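Mellor Street Shared Workshop
Arm Build Group: Minutes, February meeting

Present: Yareli Zavala (chair), Bradley Lockwood (minutes), four members, one guest.
Started 7:10 p.m.

1. Previous minutes
Accepted with one correction. The spare servo horns were bought out of the group fund, not donated.

2. Printed parts
Yareli reported that the second shoulder bracket is finished and fitted. The first one cracked along a layer line next to the screw boss. The new one was printed with the part turned on its side and two extra walls. Print time was a little over 9 hours. Filament is the same orange Kondine PLA. One full spool remains, plus a part spool that has been strung and should be dried before use.

Bradley asked whether the shells should be reprinted in PETG. Agreed to leave them in PLA until something else breaks.

3. Servos and wiring
The elbow servo was replaced after it lost its ID twice during setup. The bus now scans clean at power-up. The old servo is in the drawer marked Suspect and should not go back on an arm without a bench test.

Cable length at the wrist was discussed at some length. With short leads the connector works out of the socket when the wrist rolls to its limit. With long leads the loop can catch on the bracket. Yareli prefers the long lead with a clip on the forearm. Bradley will draw the clip. Wall thickness to be 2 mm.

4. Pick and place into the box
The task is unchanged: pick up one small object from the table and put it in the open white box. Small items stay grouped near the foot of the arm so that reach is not the limiting factor. 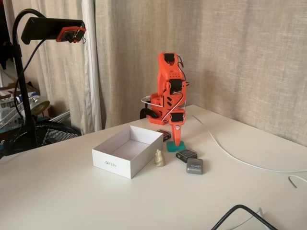
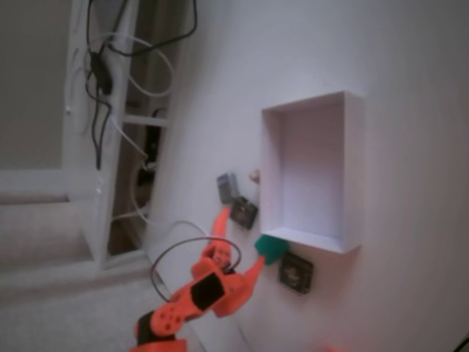
The arm and the open box, two views.

The control script (Stulla, current branch) now logs every attempt to a file. The log stands at 300 attempts, of which 271 ended with the object in the box. Most of the failures fall into two groups. In the first, the jaw closes early and pushes the object away. In the second, the object is gripped but let go over the rim of the box. Bradley thinks the second group is a calibration error in the base joint and will check the zero position against the printed jig.

A member asked if attempts stopped by hand are counted. They are, as failures. Agreed to add a separate code for them so the two can be told apart.

Camera position was raised again. The gooseneck creeps downward over an evening and the calibration goes with it. Options were a stiffer stand, a bracket on the table edge, or a reference mark on the table to be checked before each run. Agreed to try the mark first. The printed camera mount is fine and stays.

5. Power supply
The Erkomis supply has been returned. The replacement holds voltage with all joints moving. Anyone working on the wiring is to unplug at the wall; the switch on the lead is not enough. Yareli will label the lead.

6. Second arm
Two members want to build a second arm to use as a hand-moved leader. Parts would come from the same files with a different handle. The main cost is servos. Yareli will get a price for a full set and bring it to the next meeting. No decision taken.

7. Table use
The white table is shared with the sewing group. Clamps are to come off at the end of each session, and cables are to be coiled and hung up, not left across the top. Screws have been found on the floor twice. Use the magnetic tray.

8. Any other business
The guest asked whether the files are public. They are in the workshop folder, and the readme is out of date. Bradley will fix the parts list and the servo ID table.

The small hex driver set is missing the 2.5. If you have it, please bring it back.

Actions
Yareli: label power lead; price for servo set; dry the part spool.
Bradley: forearm clip; base joint zero check; stop code in the log; readme.
All: check the camera against the table mark before each run and note the result in the log.

Closed 8:35 p.m. Next meeting in March, same room.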